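Sorting day at Drellwood

Open doors at the Rallis workshop. Cups, bins, one black arm and a lot of waiting about

2021-09-02

Late start. Train stuck outside Penness, then a walk along the wrong side of the canal, then a locked gate with a bell that didn't ring. By the time I got in the tea had gone and the first talk was half over. Something on safety cages. Missed most of it.

The Drellwood works used to make shop fittings. You can still smell it on the stairs, a sort of warm varnish. Rallis took the top floor in March and this is their first open day. They had put out 30 chairs and people were standing at the back. Teachers, a few from the council, a man with a very small dog, two rows of sixth formers looking at their phones until the arm came on. Then not looking at their phones.

What Rallis does, in short: teaches arms to tidy. No car plants, no welding. Kitchen things, desk things, the stuff that ends up in the wrong drawer. The firm is small, 6 people on the payroll, and all of them seemed to be carrying a laptop at the same time.

The task on the day was sorting. Cups on the table, labelled bins behind, one kind of thing to each bin. Simple enough for a toddler, as the woman next to me said, rather loudly. 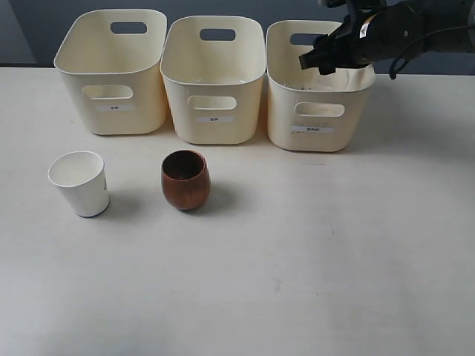

Paper cup, wooden cup and the labelled bins, with the gripper over the right-hand one.

It's harder than it sounds, or so we were told at some length. A paper cup gives when you squeeze it. A wooden one doesn't, and a round one wants to roll out of your fingers. Grip hard enough for the second and you crush the first. The arm has to work out which it's got before it closes, and it has to do it again every time somebody moves a cup a few inches to the left. Which the sixth formers did. Repeatedly.

I had expected something shinier. The bins are plain cream plastic, handle holes front and back, the sort you'd keep under a sink, and the one on the right has clearly seen some use. Scuffs, bits in the bottom. I liked it more for that. Too many of these days are all glass and blue lighting and you come away knowing nothing.

Speed, then. It isn't quick. The runs I timed on my watch came out at roughly 20 seconds a cup, and that's with a good long think over the bins before anything happens. A man behind me kept whispering "go on, go on" as if it was a horse. When asked, the engineers said slow was a choice for a room full of visitors, and it can be wound up later. Fair enough. I'd have liked to see it wound up.

They log everything. Each go is stored, good or bad, and the bad ones are kept with more care than the good. The target for the month is 300 goes at this one job before they swap the cups for somthing else. Spoons were mentioned. There was a groan from the engineers' table at spoons.

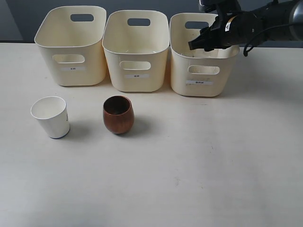
Questions from the floor

Plenty, and better than usual. Would it take anyone's job? A long answer, not a very clear one. They're aiming at care homes and school kitchens where they say there aren't enough hands as it is. A dinner lady from Penness said she'd believe that when she saw the rota. Applause.

Can it read the labels? No. The labels are for the staff, the arm is told which bin is which by where it stands. Move the bins and you have to tell it again. That got written down by quite a few people, me included.

What about glass? Not yet. Somebody's mum's best glasses, never.

And the one from the front row, about what it costs. No figure given. The arm is on a lease, the software is their own, and they'd talk to anyone serious afterwards. Ostby, the firm across the landing that makes fixings for it, was a bit more open and had a price list on the door.

Worth the trip?

Yes, mostly. Go for the table and skip the slides. The slides were too long and the projecter kept going to sleep. Stand on the left if you can, the arm comes in from the other side and you get a clear look at the fingers. Wear a jumper as the top floor is cold, even now. Stairs only, two flights, and they did say a lift is being looked at.

The next open day hasn't been fixed. Rallis will put it on the board at Penness library, and school groups can write in ahead and ask for a morning slot. Bring your own cup, they said. They meant for the arm but I'd bring one for the tea as well.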